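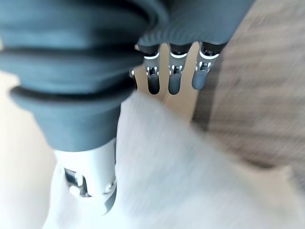
Nuanchan Wattanapong asks whether the Hanness cushion can be ordered without its inner pad, as she already owns pads of the right size and wishes only to replace the covers. It can. Covers and pads are listed separately on the order form, and either may be bought alone. Customers who are reusing a pad should measure it from seam to seam, laid flat, before choosing a cover.

Hanness Square Cushion
Range: Living Room and Lounge
Supplied by Vuratora

General description

The Hanness is a square scatter cushion for sofas, armchairs and window seats in homes, waiting areas and staff lounges. It has a soft, plain cover with rounded corners and no piping. The cover is closed by a concealed zip along the lower seam, so the cushion may be turned and used on either face. There are no buttons or tassels, and the maker's label is sewn inside the zip opening.

The cushion was drawn up with leather seating in mind. Many customers find that a smooth cover slides forward on leather and has to be put back several times a day. The Hanness cover has a light nap on both faces, which helps it to stay where it is placed.

Dimensions and construction

Finished size: 480 mm square
Cover: wool blend with a brushed finish
Closure: concealed zip with fabric pull
Inner pad: feather or hollow fibre, in a cotton case
Colours: 8
Guarantee: 2 years on seams and zip

The inner pad is cut slightly larger than the cover in order to fill the corners. A new pad may feel firm when first fitted. It will settle with normal use.

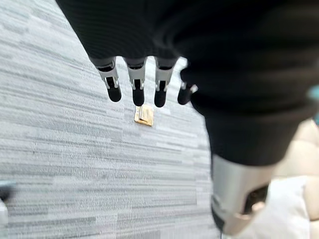
Feather pads give a softer cushion which keeps the shape it is pushed into, and they need to be plumped by hand at the end of the day. Hollow fibre pads spring back by themselves and are usually preferred for public rooms, where regular attention cannot be relied upon. They are also the correct choice for anyone with an allergy to feathers. The two pads fit the same cover, and an order may contain a mixture of both.

Choosing a colour

The colours are Chalk, Oat, Pale Blue, Moss, Rust, Plum, Slate and Ink. Swatches are sent free of charge, with a limit of one set per address. Colours on a screen vary from one display to another, and swatches should be viewed in the room concerned, once in daylight and once under the lamps that are used in the evening.

Pale colours sit well against cream or tan leather. On dark leather they stand out strongly, and a middle tone such as Moss or Rust may be more comfortable to live with. Where a room already contains a good deal of stone or pale timber, Pale Blue and Oat are the colours most often ordered.
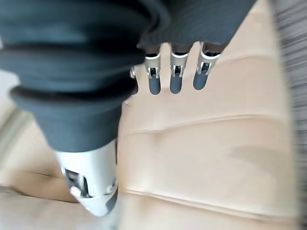
Slate is the darkest of the greys in the range and should be chosen with some care. On a flat swatch it can look almost plain, and customers are sometimes surprised by how much it changes once the cover is filled and the surface is curved. Light falling on a rounded surface brings up the raised parts and deepens the hollows. In a north-facing room Slate may be taken for black in the late afternoon, and Oat or Chalk should be considered if a softer result is wanted.

Ink is a very dark blue. It is not recommended for use on cream leather until the cover has been cleaned once, as a small amount of loose dye may remain in the cloth when new.

Care and cleaning

Remove loose dust with a soft brush or with the upholstery head of a vacuum cleaner on its lowest setting. Marks should be blotted with a clean white cloth and cold water, working inwards from the edge. Do not rub, as this will flatten the nap.

Covers may be dry cleaned. They must not be machine washed or tumble dried – the cloth will shrink and the pad will no longer fit. Close the zip before cleaning. Hollow fibre pads may be washed by hand in cool water and dried flat. Feather pads should be aired outdoors on a dry day and should not be washed. 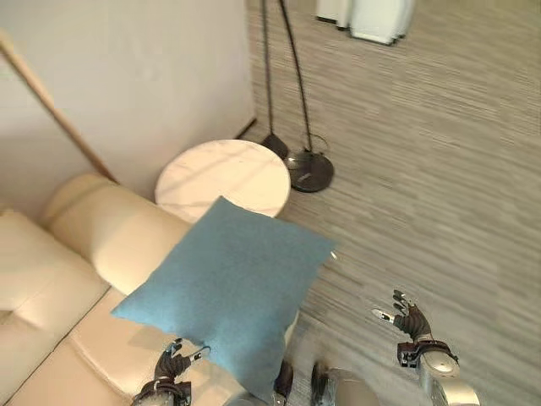
Cushions should be turned weekly and changed from one end of the sofa to the other from time to time. This spreads the wear and prevents one face from fading ahead of the other. Cushions kept in a window seat will fade more quickly, and blinds are advised during the summer months.

Ordering and delivery

Orders are accepted from households and from trade customers. Trade accounts are handled by our Makhubela office, which can also advise on matching cushions to seating in the Giltthorpe range. Orders of more than 1000 covers are woven as a single batch to keep the colour even. Repeat orders may show a small difference in shade, and customers furnishing a large building in stages are advised to order all covers together.

Unused cushions may be returned in their original wrapping. Covers that have been cleaned or altered cannot be accepted. Replacement zips and pad cases are kept in stock for all colours and may be ordered by post or through the spare parts page.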